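About Vorance

Vorance is a contract testing laboratory. We check water, oils and cleaning products for small manufacturers, and have done since Devendra Bhardwaj and Enda Ní Bhriain took over two rooms behind the old Jirkel works. We handle almost 300 samples in an ordinary month.

You may have read that robots are about to run laboratories like ours. We doubt it. We have been trying arms on bench work since August, and so far they have given our people different jobs more often than fewer. Someone still has to lay out the glassware, write the steps down and decide whether a result makes sense. 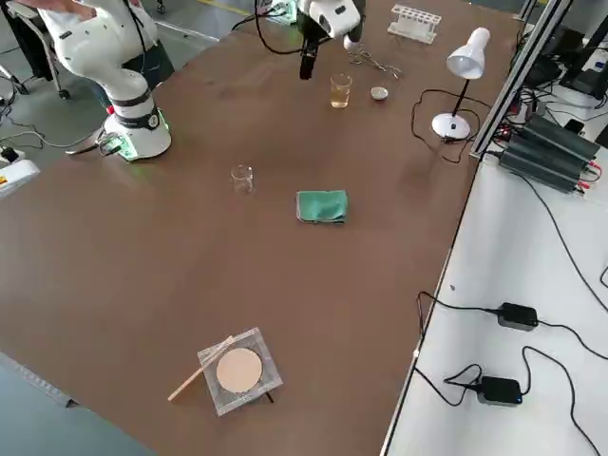
Stanisława Bielecka has run our wet bench for years and was the least impressed of any of us. She now spends part of her day setting up tasks for the arms, which she describes as training a junior who never asks a question. She has a point – a junior who asks questions is worth having.

What we have promised staff is simple enough. No post goes because of the arms. Time spent minding them counts as lab work and is paid as such. Anyone can stop a run without explaining why, and Cillian Egan keeps a log of the stops, which is open to all staff and to clients who ask.

Prices have not come down, and we won't pretend they will. Every report is still read and signed by a chemist.

Visits by arrangement, mornings only. Ask for Cillian.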